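The first hour at Skesau now belongs to the screens

November 9, 2020

Valentyna Hladun used to start her shift at Skesau by loading dishwashers. The company runs the staff kitchens in office towers and hospitals, and for most of her time there the work was what you would expect: clear the counters, empty the bins, wipe down, restock, move on to the next floor. She still does that three days a week. The other two she spends at a desk on the second floor of the depot, checking what a robot arm is doing in a kitchen that exists only on a computer.

Skesau signed on with a robotics firm called Plerkalex in January. The plan is for a single arm on a wheeled base to take over the evening clear-up in the larger kitchens, where bottles, mugs and containers get left on the benches after the last meeting. Before any machine goes near a real bench, it has to practise in simulation, and somebody has to say whether the practice is any good.

That job went to the cleaners. Obinna Eze, the operations manager, said the engineers could tell when the software had failed but had little idea what a decent job looked like. They would pass a run in which the arm put a bottle down a finger's width from the edge of the bench. Any cleaner would have moved it back.

So 14 of the staff were trained as reviewers, in sessions of up to 10 hours spread over a month. They watch short runs, mark them pass or redo, and write a line on why. A batch is 700 runs. The pay is the same as for floor work, which was argued over at length, and the union got a clause saying review hours count toward long service leave.

The tasks sound trivial until you try to write them down. Pick up a drink bottle from the counter. Leave the toaster where it is.

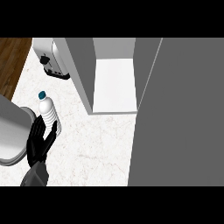

For Fumiko Tamura, the trouble with the whole arrangement is that it teaches the machine the easy part of the night. Real benches have spilled sugar and someone's lunch on them, she said, and the people who will be sent in to deal with that are the same people whose evening hours are being cut.

Eze does not dispute that the evening roster will shrink. He says no one will lose a job before the end of the contract, and that the hours will move to day work and review. Hladun has it in writing, and keeps the letter in her locker.

She likes the desk days well enough – her knees are better for them – though she misses the company on the floors. The next batch is due on her screen on Thursday.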